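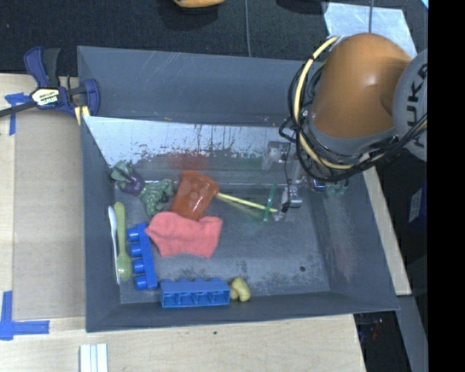

I am planning the equipment budget for our second picking cell, and I want to write down my thinking in some short posts. Maybe it helps other small labs. The arm is the part everybody asks me about, but it is the easiest line in my table. The harder lines are the small ones. Look at the cables along the arm: a thick yellow one, then a bundle of thin black ones hanging in loops. For the second cell I put a proper cable guide in the budget from the first day.

Next, the bin. I asked for two offers. Susix wants 145 dollars for one gray bin with sloping walls. Kirnonen wants 910 for a set with a mounting plate. I like the plate very much. I do not like 910.

For now the answer is bar clamps. We have an IRWIN on the rim of the first bin and I will buy 6 more clamps of the same kind. Marina Spanos says I am too cheap. She is the one who signs, so I listen, but the clamps stay in the table.

Objects to pick. Please do not spend much money on this line. Toy vegetables, building blocks, a cup, a spoon, a small piece of cloth. I wrote 20 dollars for one full mix and I think it is enough. What I want from the mix is different shapes, some soft and some hard.

A question I got from Kavinda Sheikh: should we rent the second arm? I asked Thambiah for a rental price. They answered on Friday, and the monthly price is fair, but the gripper is not included and the insurance is separate. If you compare offers, please compare them with the same things inside. I made this mistake last year.

Spare parts: I moved gripper fingers and cables to their own line. Before, they were under "other", and "other" was always empty by June.

Still open: the table. Fleltongate has a used one with a wooden top, but I must measure our door first. If somebody has bought from them, how was the delivery? I would be thankful for any experience, also bad ones.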